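工单：打印服务器夜间队列堵塞，标签任务重复输出
产品：Plirnow 打印网关
提交方：Tridodside 仓储二部
提交人：Soledad Strickland
处理人：Ashraf Shehata，后转 Ľudovít Jurčo
优先级：二级
状态：已解决，观察期内

问题描述（提交人填写）

十月版本升级之后，仓储二部的标签队列每天夜里 02:15 前后停止出纸。控制台上队列状态仍为“就绪”，任务数持续上升，打印机面板无报错。早班重启网关服务后，积压任务一次性全部输出，其中一部分与前一天晚班已经打印过的标签重复。最严重的一次积压 715 个任务，重复 285 张。重复标签的流水号与原标签完全一致，扫码入库时系统会提示“单号已存在”，需要人工逐张剔除。

A4 报表队列不受影响。同一网段的另一台标签机走的是旧网关，也没有出现过这个现象。

环境

网关主机：虚拟机，4 核，8 GB 内存，Linux
网关软件：Plirnow，十月版，由上一季度版本原地升级
后端数据库：网关自带的嵌入式库，存放在 /var/lib/plirnow/spool.db
打印机：热转印标签机，TCP 9100 端口直连，固定地址
上游系统：Stidik 仓储管理，通过 HTTP 接口提交任务，超时后自动重发
时间同步：内网 NTP，偏差在毫秒级

已尝试的操作（提交人填写）

重启打印机，无效。
更换网线及交换机端口，无效。
在控制台上暂停再恢复队列，无效，界面提示操作成功，但任务不动。
重启网关服务，队列恢复，同时出现重复输出。
清空队列后重启，队列恢复，无重复，但当夜未打印的标签丢失，需要由 Stidik 重新下发。

处理记录

02:40 Ashraf Shehata
远程接入，故障现场保留。ss 显示网关到打印机 9100 端口有一条 ESTABLISHED 连接，发送队列为 0，接收队列为 0，连接已经存在 25 分钟。打印机侧网页管理界面显示“无活动连接”。两边状态不一致，属于半开连接。网关认为连接仍然有效，工作线程阻塞在等待打印机状态回读的调用上，没有设置读超时。

02:55 Ashraf Shehata
查防火墙。标签机所在 VLAN 与服务器 VLAN 之间有一台三层防火墙，空闲会话老化时间为 300 秒。打印机本身在空闲时进入节能状态，退出时会重置网络栈，不向对端发送 FIN 或 RST。02:00 到 02:15 是交接班空档，没有标签任务，连接必然空闲超过老化时间。时间点吻合。

03:10 Ashraf Shehata
对比升级前后的配置文件。旧版每个任务新建连接，打完即断。新版默认启用了连接复用，参数为：

connection.reuse = true
connection.read_timeout = 0
connection.keepalive = false

read_timeout 为 0 表示永不超时。发行说明里只写了“优化连接管理，提高短任务吞吐”，没有提到读超时的默认值。

03:20 Ashraf Shehata
临时措施：将 connection.reuse 改为 false，重启服务。重启前先导出队列，按流水号去重后重新导入，避免重复输出。去重命令如下，供早班备用：

plirnowctl queue stop LABEL-02
plirnowctl queue export LABEL-02 --format csv > /tmp/q.csv
sort -t, -k3,3 -u /tmp/q.csv > /tmp/q_uniq.csv
plirnowctl queue purge LABEL-02
plirnowctl queue import LABEL-02 /tmp/q_uniq.csv
plirnowctl queue start LABEL-02

注意第三列是业务流水号，第一列是网关自己生成的任务编号，按第一列去重没有意义。排序后任务顺序会变成流水号顺序，对标签业务没有影响，对报表队列不要这样用。这组命令只处理队列内部的重复，已经出过纸的标签要另外与 Stidik 的打印回执核对。

09:05 Soledad Strickland
早班确认出纸正常，无重复。但是单张标签的间隔比以前长，晚班高峰可能跟不上。

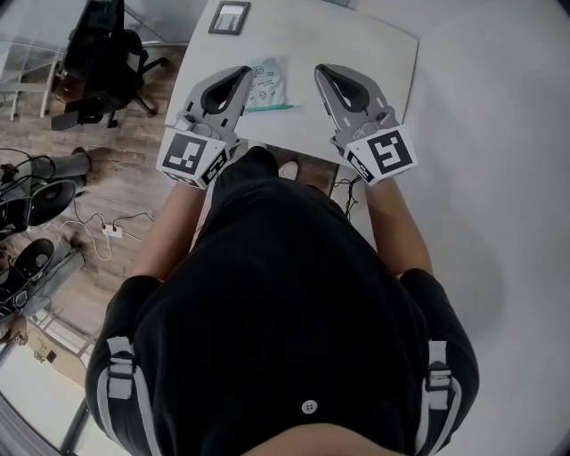 09:30 Ashraf Shehata
收到。间隔变长是预期现象，每张标签都要重新建立连接，打印机握手较慢。这一项不作为最终方案。堵塞的原因已经清楚，重复输出的原因还没有查清，转 Ľudovít Jurčo 继续。

11:15 Ľudovít Jurčo
重复输出有两个来源，需要分开看。

来源一：Stidik 的重发机制。队列堵塞时，网关的提交接口仍然返回 202，但后续状态查询一直为 PENDING。Stidik 等待 600 秒后判定失败，以相同流水号重新提交。网关不做流水号去重，每次重发都生成新的任务编号。一个标签在一夜之内可能有多份任务在排队。

来源二：网关的崩溃恢复逻辑。任务数据已经写入打印机，但状态回读没有返回，此时任务在库中的标记是 SENDING。服务重启后，所有 SENDING 状态的任务被重置为 QUEUED，再打一遍。Soledad 提到的“前一天晚班已经打印过的标签”属于这一类。

查库确认：

select state, count(*) from jobs where queue='LABEL-02' group by state;

结果中 SENDING 不止一条。正常情况下一个队列同一时刻最多一条。多出来的记录是批量发送造成的，新版把短任务合并成批次，整批共用一个状态，批次内最后一张回读成功后才统一改为 DONE。参数是 batch.max_jobs，默认值 1000，对 A4 报表没有影响，对标签队列过大。

11:40 Ľudovít Jurčo
在测试环境复现。用一台闲置标签机，防火墙老化时间设为 60 秒，提交一批任务，等待 90 秒，再提交一批。第二批全部停在 SENDING。用 tcpdump 抓包，网关发出的数据段没有收到 ACK，内核按指数退避重传。应用层没有任何日志，日志级别调到 debug 也只有一行“waiting for status”。

现场 ss 显示发送队列为 0，与测试环境不一致。测试环境里发送队列不为 0。差别在于现场的打印机在退出节能之前，由防火墙代答了一个 ACK。防火墙开启了 TCP 代理功能，对 9100 端口生效。此项已反馈给网络组的 Amos Whitfield。

13:20 Amos Whitfield
确认，TCP 代理是去年做安全加固时打开的，范围写的是整个打印机 VLAN。9100 端口没有代理的必要，已加例外。空闲老化时间不改，全局策略，单独放宽要走变更流程。需要的话请提交变更单，写明源地址、目的地址和端口。

13:45 Ľudovít Jurčo
不需要放宽老化时间。网关侧打开 keepalive 即可，间隔小于老化时间。最终配置：

connection.reuse = true
connection.read_timeout = 30
connection.keepalive = true
connection.keepalive_interval = 120
batch.max_jobs = 10
recovery.sending_policy = hold

recovery.sending_policy 有三个取值：requeue 为默认，重启后重打；drop 直接丢弃；hold 转入待确认列表，由操作员决定。标签业务选 hold。待确认列表在控制台“队列 → 例外”里，普通操作员账号默认看不到，需要给早班组加 spool.review 权限。

14:10 Soledad Strickland
权限由谁加？我这边的管理员账号里没有 spool.review 这一项。

14:25 Ľudovít Jurčo
升级时角色模板没有更新，执行一次：

plirnowctl role sync --template default

执行后重新登录控制台，在“角色 → 自定义权限”里可以看到。不要勾选同一页的 spool.admin，该权限可以清空所有队列。

14:50 Soledad Strickland
已看到，已给早班组加上。晚班组也一并加了。

15:30 Ľudovít Jurčo
Stidik 侧的重发问题已联系接口负责人 Dolores Nguyen-Tran。网关的提交接口支持幂等键，请求头为 Idempotency-Key，填业务流水号即可，相同键值在 24 小时内只生成一个任务。需要注意补打场景：标签破损后操作员手动补打，流水号不变，如果同样带上幂等键会被网关吞掉，接口返回原任务编号，看上去成功但不出纸。

16:05 Dolores Nguyen-Tran
补打走的是另一个方法，可以区分。自动下发用流水号作幂等键，手动补打在流水号后面加补打次数，例如 -R1、-R2。改动不大，今晚发布到仓储二部，其他部门随下一个版本走。另外把判定失败的时限从 600 秒改为可配置，默认值不变。

16:20 Ľudovít Jurčo
可以。发布后请提供一条自动下发和一条补打的请求日志，核对请求头。

20:10 Dolores Nguyen-Tran
已发布，日志见附件。自动下发一条，补打一条，键值不同，网关各生成一个任务。

02:30 Ashraf Shehata
值守观察。02:00 至 02:15 空闲，连接保持，keepalive 报文每 120 秒一次，打印机在退出节能后发生过一次重置，网关在 30 秒读超时后关闭旧连接并重建，下一批任务正常输出。例外列表新增一条，为重置时正在发送的批次，内含一张标签，早班核对后选择“已打印，关闭”。

08:50 Soledad Strickland
夜间无堵塞，无重复，出纸速度恢复到升级前的水平。例外列表的那一条已处理。

根因

一、网关新版默认启用连接复用，且读超时为无限，空闲后遇到半开连接时工作线程永久阻塞。
二、防火墙对 9100 端口做 TCP 代理，掩盖了对端失联，内核重传超时机制不起作用。
三、网关重启后对 SENDING 状态任务无条件重打，批次过大放大了影响范围。
四、上游重发未携带幂等键。

遗留事项

Lindgren 站点使用同一版本网关，尚未出现故障，该站点打印机与服务器在同一网段，不经过防火墙。配置仍建议统一，由 Ashraf Shehata 在下次维护窗口处理。
已向 Plirnow 厂商提交缺陷报告，要求将 read_timeout 默认值改为有限值，并在发行说明中列出连接参数的变更。厂商回复已受理，未给出修复版本。
旧网关暂不下线，保留到观察期结束。
监控增加一项：任一队列中 SENDING 状态持续超过 120 秒即告警，发往值班邮箱。告警脚本放在网关主机 /opt/scripts/check_sending.sh，由 cron 每分钟执行。

补充 Ashraf Shehata
告警脚本首次部署时误报，原因是 cron 环境下时区为 UTC，而库中时间戳为本地时间。脚本首行已加 TZ 变量，误报消失。其他站点复制脚本时检查这一行。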